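Bindcombe Sorting Study
Progress report to the Omoregie Fund, second reporting period
Prepared by Tuấn Lò, data lead
Last updated: April

We use cookies to understand how this site is used. By continuing to read you accept our cookie policy. Accept / Manage settings

Status

The collection work is on schedule. The target for this grant is 500 accepted demonstrations of two-arm sorting. At the close of the period we had 105, nearly all of them from the second half, after the rig was approved for daily use. The plan called for 100 by this point.

The task has not changed since the proposal. Blue and green coils are sorted between two clear bins by a pair of arms, with an operator controlling both. Each accepted demonstration runs from the first movement of either arm until the operator marks the sort as finished. Anything that ends early is kept in a separate folder and does not count toward the total. 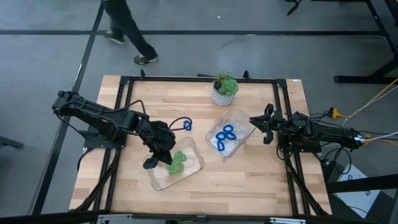

Most of our time this period went into the operator guide. The first version told people what the end result should be but left the method open, and the recordings varied more than the learning system could use. Some operators pulled one coil at a time. Others lifted a tangle with one arm and worked it apart with the other. Both are valid, but they have to be labeled, and at first they were not. The guide now names each approach, and the operator picks one before starting.

We went back and relabeled the earlier recordings by hand. It took longer than planned and pushed the second training run into the next period.

Choice of objects

The proposal listed rigid blocks as the first object set. We moved to coils with the fund's agreement. Blocks were too easy to grasp and gave us little on how the two arms share work. Coils catch on each other, and an operator often has to decide whether to separate them before sorting. Those decisions are what we want in the data.
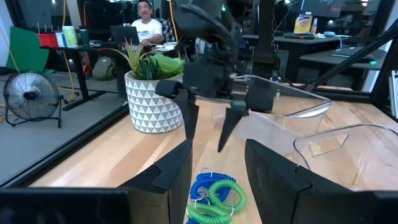

Blue and green wrist coils on the tabletop, viewed from one of the grippers.

Coils left outside the bins are now a separate starting condition. In the first batch every coil began inside a bin, and the trained model did poorly when one was on the table. Operators now follow a start sheet that gives the placement for each attempt, including tangled pairs.

Clear bins remain a problem for the depth estimates. The walls pick up reflections from the overhead lights, and the software supplied by Stoltilov sometimes reads a reflection as an edge. We looked at switching to opaque bins and decided against it. Opaque walls would hide the contents from the side view, and our partners at Rastix have asked for clear containers in the final test. For now we train on color images only and store the depth data for later.
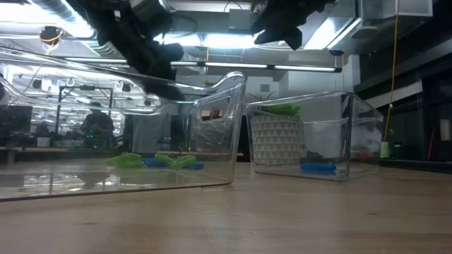

Tuấn Lò

Review and quality

Every demonstration is watched once at normal speed by a person other than the operator. The reviewer checks that the camera views line up in time, that the label matches the method used, and that the final contents match the start sheet. A rejected attempt gets a short written reason. The most common one is a late finish mark - the operator sorts the last coil and then waits before ending the recording. We can trim these, and from next period they will be trimmed and accepted.

Staffing and budget

We have 5 trained operators, enough to run two shifts. One moves to another project at the end of the month and a replacement is in training. Spending is within the approved lines. Replacement gripper pads cost more than we allowed for, and we covered the difference from the travel line, which we have barely used.

Next period

Collection continues with the same object set. The second training run will start once the relabeled recordings have been checked. We will send the results with the next report, along with the revised operator guide and a sample of rejected attempts, as the fund requested. We need a decision from the fund on whether the depth data should be included in the public release - it adds a lot to the storage cost, and we would like to settle this before the archive is set up.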